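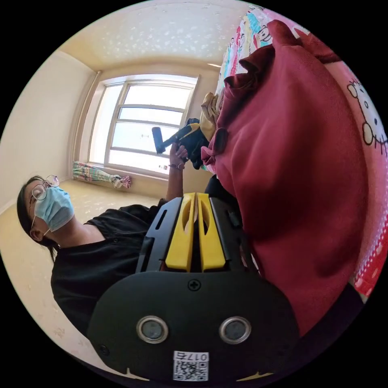

Naima Gaber wanted to know, after the last lecture, why we can't just film people folding their clothes on a phone and let the model sort it out from there. Wouldn't that be cheaper, and wouldn't we get far more of it?

Great question, and I gave it a rushed answer while packing up, so let me have another go. Yes, it's cheaper, and yes, there's mountains of it. The trouble is what's missing. A phone video shows you a pair of hands with five fingers each, and the robot has a gripper with two. Somebody has to work out what the hand was doing and then translate it, and with cloth that's awful, because half of what a hand does is hidden underneath the fabric. When a person works with the gripper tool itself, the recording already speaks the robot's language: where the tool was, how far the fingers were open, what the camera next to them saw. You lose the ease of a bare hand (it feels like making toast in ski gloves for the first hour) and you gain data you can use nearly as is.

Week 6 handout: Gathering demonstrations with hand-held grippers

These notes go with the Brimby reader, sections on imitation and on soft objects. If you only have time for one, read the soft objects one - it's the shorter of the two and the better written!

1. What counts as a demonstration

For this unit a demonstration is one complete go at one task, from the moment the tool is in the starting position to the moment the garment is let go for the last time. It has three streams:

- the wrist camera's video
- the position and tilt of the tool over time
- the width of the gap between the fingers

If one of those is missing you don't have a demonstration, you have a video. I've had students turn in lovely footage with the width channel flat at zero the whole way through because a setting was off. Check the channel after the first go of every session, please, and then check it again after the break.

The Cikinberg exercise asks for 16 good demonstrations per pair. That's tiny. A policy that folds a top it has never met would want far more, and the set we'll train on in the lab has 500. But doing your own 16 teaches you what the other 500 cost somebody.

2. Two hands, two tools

Cloth is where one gripper stops being enough. You can lift a jumper with one. Try squaring up the shoulders with one and you'll be there till supper. So for garments we put a tool in each hand, and each tool has its own camera, which means each one sees the job from its own side. Often you'll find the other tool turning up in the view, and that's useful: the model can learn from one camera where the other gripper has got to.

The price is timing. The two recordings have to share a clock. If the left one runs a fraction behind, the model learns that the garment starts to move before anybody has pulled it, and you get a robot that hesitates and then snatches. Use the sync routine in the Hunico recorder at the start AND at the end of each session, so you can see whether the clocks have drifted. 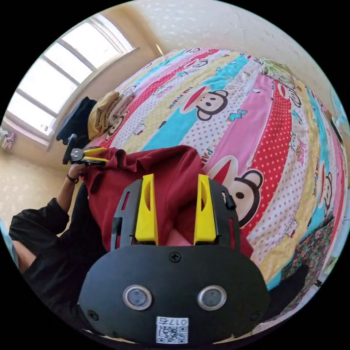

Fig. 2. A fold of dark red cloth between the yellow fingers; a second gripper is pressed against the left part of the garment.

A few habits worth picking up early:

- Take a small fold, not a fistful. A big bunch of fabric between the fingers tells the model very little about where the edge was.
- Close fully, pause for a beat, then move. That pause makes the grasp easy to find later when you're cutting the recording up.
- Keep your elbows low if you can. A raised forearm across the other camera's view hides the very thing you want it to see.
- Let go on purpose. Opening the fingers while you're still moving smears the end of the task.

3. Messy rooms are good rooms

My own first attempt at this, years ago, was a plain grey table in a lab with the blinds down. The model I trained on it was brilliant on that grey table and hopeless anywhere else. We'd taught it that clothes are whatever isn't grey.

So for Cikinberg you go somewhere people live. Bedrooms are excellent. Bright windows, other clothes left about, and best of all a loud bedspread, with stripes and dots and cartoon faces and big printed letters that look just as interesting to a network as a cuff does. The garment has to be picked out from all of that by how it hangs and moves, and that's the skill we're after.

Vary the start as well. Please don't lay the garment out neatly every time. Throw it down, let a sleeve hang over the side of the mattress, start with it near the pillow end and then near the foot. Write the start down in a word or two in the session log ("sleeve over edge", "inside out", "heap"). Gill, the labelling tool, will let you sort by that note later, and you'll see straight away if you've recorded the same heap over and over.
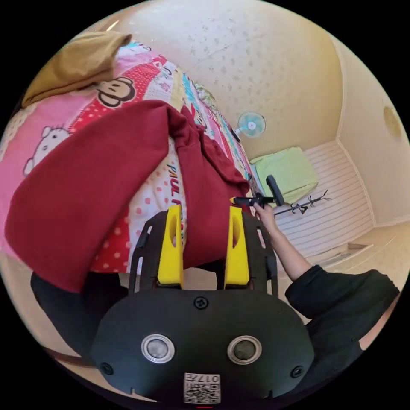
4. Keeping, fixing, throwing out

Everybody wants to delete the ugly ones. Hold on a minute! There are two sorts of ugly. If you missed the collar, went back and got it, keep that. Recoveries are gold, because a robot is going to miss collars too and it needs to have seen what comes next. If you dropped the tool, stopped to scratch your nose or chatted to your partner halfway through, bin it.

Mark each recording K (keep), R (keep, has a recovery) or B (bin) on the same day you make it. Your memory of which was which will be gone by the next morning, trust me.

5. To hand in

One folder per pair, with both streams from both tools, the session log, the sync checks and your K/R/B list. Add a page on which start gave you the most grief and what you changed. Due June 11, 2024, by noon. Tools go back on the charger in room 53, fingers closed, please.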